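Events > Outdoor Festivals > Site Safety
Last updated: 2020-05-16
By Domnica Voicu

Grestanov Food and Music Weekend: vendor row and side stage walk-through

Radu and I go over this list together before the gates open, and I've left our comments in from the November run so new stallholders can see the sort of thing we look for (and please do come and find us if anything is unclear!).

[x] Fire extinguisher at each cooking stall, tag in date. All 21 checked. Stall 5 had theirs behind the flour bins, so we asked them to bring it out front.
[x] Gas bottles upright and chained. Lovely work from the Lazăr grill crew, who also brought spare chain for their neighbours.
[ ] Cable covers across the walkway to the Mumeo stage. Three still missing near the cider tent. Radu Pop to recheck.
[x] Stage roof ballast. 32 weights, all labelled with the colour matching the plan.
[ ] Front barrier, left side. A bit of wobble at the centre join, so tighten it before Gikura's soundcheck.
[x] Handwashing station at each end of the row, soap and towels filled. 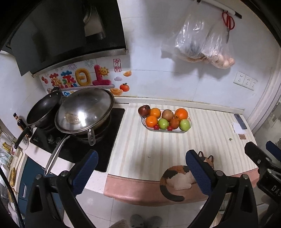 Can a stall start cooking while the sound crew is still setting up?
Once Radu or I have signed the stall's sheet, it can, as long as the service lane behind it stays clear for the crew's trolleys.

[ ] First aid tent sign visible from the main gate. Currently hidden by a banner, move the banner.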